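Teaching the arm to swap a hard drive

I have been promising a proper update on the computer project since September, and I finally have something worth writing up! If you are new here, the short version is that I want a robot arm to take an old desktop PC apart and put it back together, one part at a time, in our shared workshop at Callow. Drive out, drive in, memory out, memory in, and one day the CPU too (don't hold your breath on that one).

We started with the hard drive because it is big, it has flat sides, and it rides in a plastic caddy that was made to be pulled by hand. A part like that is very forgiving compared with a stick of memory. I also had a pile of old 3.5-inch drives, so dropping one was never going to ruin my evening.

The case goes on its side on the slatted metal bench with the panel off, so the arm can come in from above. Next to it sits the printed parts fixture, which I am far too proud of. It has a tray for the CPU and a slot below that for a memory module, and I redrew the whole thing seven times before I liked it. The file is called Wolevetti, and no, I can't remember why.

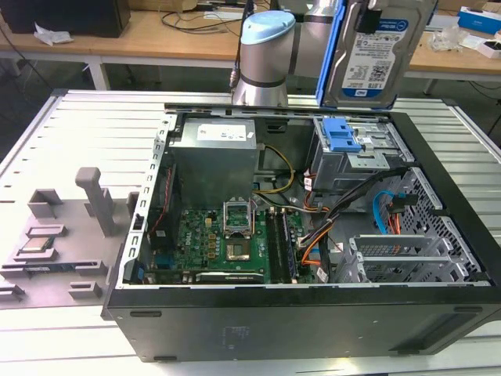
The fingers

The first fingers I made were plain flat paddles. They were fine for lifting a drive off the bench and hopeless at the bay, where there is hardly any room on either side of the caddy. Fletcher Cartwright took one look and told me to give them a hook at the tip, so the finger could get hold of the caddy from underneath. He was right, and I have bought him lunch for it.

The new plates are black, with hex socket screws, so I can change a finger with one key and not take the whole gripper off. I love this more than I should. On the old version every small change meant pulling everything apart, and I'd lose a screw between the bench slats about every second time.

Then came the long slog of finding the right angle. If the caddy goes in even slightly tilted it catches on the rails, and the arm will happily keep pushing. I set the speed way down for the last stretch and added a pause before the final push – a crude fix, but a huge help.
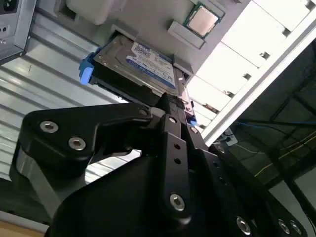 I keep a log of every try in a notebook, and we are up to 189. The early pages are mostly the word "jammed" with the time next to it. The later ones are much nicer to read, with whole rows of check marks and the odd grumpy note about a cable that wandered into the way.

Cables are my next job. I want to tie the loose bundles back so the arm has a clear path, and then start on the memory modules. Chávez, our name for the script that runs all this, has grown to 2597 lines and badly needs a tidy before I add anything else. If you have done snap-in parts with a two-finger gripper, please leave me a comment – I'd love to hear how you handled the clips!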